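Feeding a polling day crew: kitchen tips for election week
Posted 30/01/2022

Every time there is a vote in Jistville, my kitchen turns into a canteen. I have never stood for anything myself and I don't intend to, but I can butter bread, and over the years that has turned out to be the thing people want most at six in the morning when they are off to stand outside a polling station in the drizzle. So what follows is everything I know about keeping a campaign fed from an ordinary house with an ordinary cooker, whichever colour of rosette you happen to be wearing. (I have fed three different colours, and they all take the last biscuit.)

Start with the day before. I do my shopping by lunchtime and spend the afternoon on anything that can sit in the fridge overnight without sulking. Grated cheese, sliced cucumber between sheets of kitchen paper, boiled eggs left in their shells, onions cooked down slowly and put in a tub. Butter should come out of the fridge last thing at night, because cold butter at half past five will tear every slice you put it near and your temper with it.

Lettuce wants washing the evening before too. Separate the leaves, give them a good swish in cold water, dry them in a clean tea towel and put them away in a box with a dry cloth at the bottom. They come out crisp and you only have to reach in.

Then there is the matter of who has what. I used to make everybody the same cheese roll, which was quick, and half of them came back with one bite gone. Now I put the fillings and the bread out separately and let people build their own, and far less goes in the bin. It does mean more plates to wash, I grant you, but a bowl of hot soapy water standing ready in the sink takes most of the sting out of that.

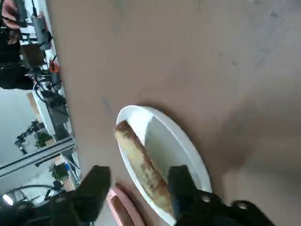
Lettuce and bread on plates of their own, in the second one.
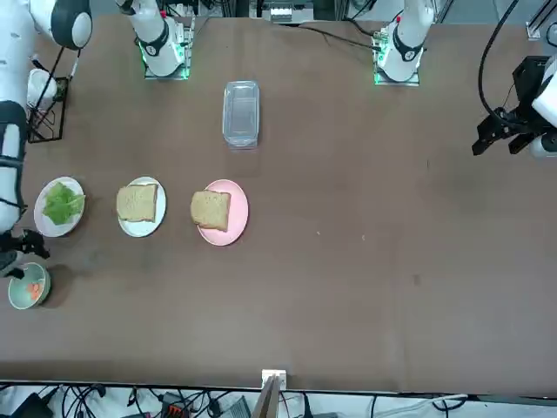

For the people who can't come back to the house, wrap things tightly. Greaseproof paper first, folded over twice at the top, then a rubber band. Cling film makes bread sweat, and by the time a teller gets to her lunch it has gone to paste. Write the filling on the paper in pencil, as felt tip bleeds through if the bag gets damp. If you are sending sausages, let them go completely cold before you wrap them and get them into the fridge or a cool bag straight away.

Soup is the kindest thing you can send anybody in November, and we did have one very cold by-election in Skenia that month which I shall remember until I die. Warm the flask first. Fill it with boiling water, put the lid on, leave it while you heat the soup, then tip the water out and pour the soup in piping hot. Keep to smooth soups, as a lump of carrot in the neck of a flask is a miserable thing to deal with in gloves. My old Grunus flask still holds its heat well into the afternoon if I do it this way. If yours smells of last year's minestrone, leave it overnight with warm water and a spoonful of bicarbonate of soda, and store it with the lid off afterwards.

Tea for a full committee room is another matter. For the evening of the count at Qian Hall I once made 108 cups, and I would not do it again without a borrowed urn. Fill the urn a good hour before you need it, put the milk in jugs and not in bottles, and set the sugar at the far end of the table so that the queue keeps moving along. A saucer for used spoons saves your tablecloth.

Leaflets, I'm afraid, get everywhere. If you are folding at the kitchen table, do it before the food comes out and wipe the table down in between, ink comes off on fingers and fingers go on bread. For ink on a wooden worktop, try a little lemon juice on a cloth, rinse it, dry it well, and try it first on a corner that doesn't show.

Leftovers are my favourite part. Stale bread goes in the freezer as crumbs, tired lettuce goes into a pea soup (it really is lovely, do try it!), and the odd ends of cheese get grated together for toast. I clear the fridge by 7 the next evening and whatever is left from the flasks goes down the sink, however good it smells.

Next time I shall write up my tray bake, which several people have asked for and which needs a deeper tin than you'd think.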